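Nov 10, 2018
Irkstead bay, Narkavora shell handling

Set the grip force to 8 N for the white shell and left the approach angle as it was. Head camera and wrist camera both logging.

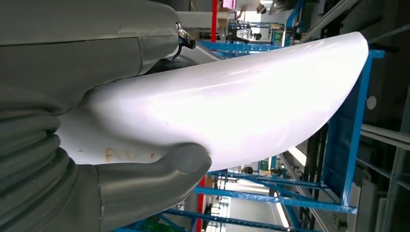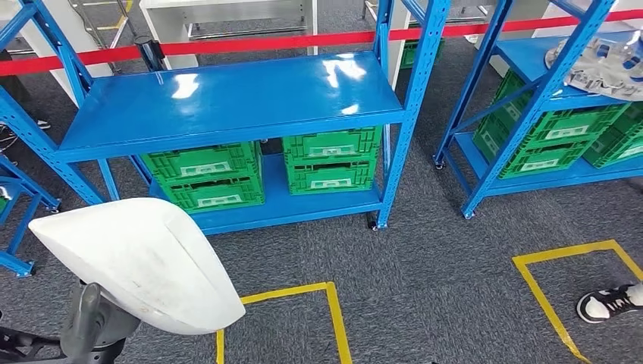
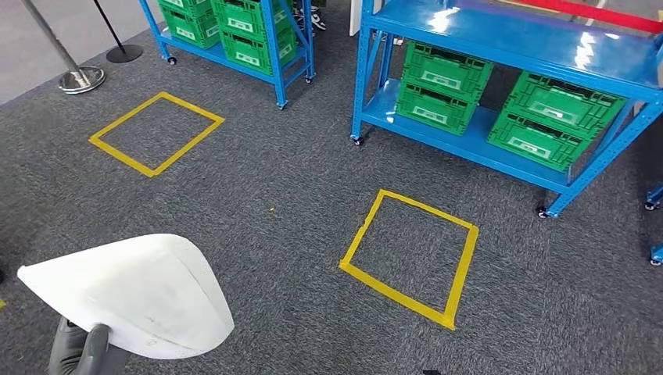 To do
Rerun the 300 wrist frames with the glare mask on. White highlights still throw off the edge fit.
Move the place target 2 cm inside the yellow tape and repeat 4 times.
Send Briltden the new force log.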